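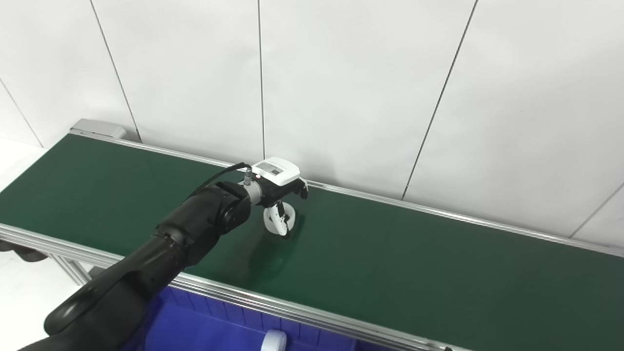
Last updated: December

How does a song get onto a streaming app?

When you tap a song on a phone or tablet, it starts playing almost straight away. Before that could happen, a lot of people had to do their jobs. This page follows one song from the first idea to your headphones. The song is by Tirness, a band with three members who play guitar, keyboard and drums.

Writing the song

Songs can start in different ways. Sometimes the words come first. Sometimes a person hums a tune into their phone on the bus and finds the words months later. The Tirness song began with a drum pattern, and the keyboard part was added on top. The band changed the chorus four times before they all liked it.

The person or people who make up the words and tune are called the songwriters. They might not be the ones who sing it. Plenty of famous singers sing songs that other people wrote.

Recording

Tirness recorded their song at Prothero Studios. A recording studio has thick walls and soft panels, which stop sound from getting in and stop echoes from bouncing around.

Bands don't always play together when they record. Often the drums are recorded first, then the other instruments, then the singing. Each part is saved by itself, and each one is called a track. (People also use the word "track" to mean a whole song, which can be confusing.)

A producer is a bit like the director of a movie. They listen to each try, called a take, and might ask the singer to do it again more softly, or suggest a different sound in the second verse.

Mixing and mastering

After recording, all the separate tracks have to be put together. This is mixing. The mixing engineer makes some parts louder and some quieter so you can hear the words over the drums.

Next comes mastering. This is the final polish. The song should sound good on big speakers, on small earbuds and in the car. If it's part of an album, it should also be close to the same volume as the other songs.

Sending it out

A record label is a company that helps musicians pay for recording and tell people about their music. Tirness are signed to a small label called Amano. Some musicians don't have a label and do this work themselves.

Amano sent the finished song to Bultivora, a streaming app, along with:

the name of the song and the band
the names of the songwriters
the cover picture
the date it should come out

The date matters. Songs are usually sent weeks early and kept hidden until release day. Now and then a musician puts out music with no warning at all - this is called a surprise release.

What happens when you press play?

The song isn't sitting inside the app. It's stored on big computers called servers. When you press play, a server sends the song to your device over the internet in little pieces. Your device plays the first pieces while the rest are still arriving. That's what streaming means.

If your internet is slow, the pieces may not arrive in time and the music stops for a moment. This is called buffering.

Counting plays

The app keeps count of how often each song is played. In its first week the Tirness song was played 3935 times. Each play earns a very small amount of money, usually much less than a cent, and it is shared out between the label, the band and the songwriters. Many musicians also earn money from concerts and T-shirts. Tirness played to over 300 people at their last show.

Words to know

Album: a group of songs released together
Single: a song released by itself
Chorus: the part of a song that comes back again and again
Royalties: money paid to people when their music is used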